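Product Review: Hubmann Stone-Look Floor Tile, Gray
Reviewed for the Zilville Housing Office, 2/15/25

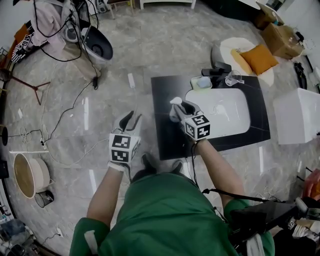 Findings

The Hubmann tile was laid in the ground-floor hallway and both workrooms in December, covering 792 square feet. The marble pattern hides dust well between cleanings. Grout lines have stayed even, and 9 tiles were replaced at no charge after delivery damage.

The surface is hard underfoot, and staff who stand for long periods should be given mats.

Rating: Recommended for hallways and workrooms. Not advised for bedrooms.

Hermine Rainer, Building Services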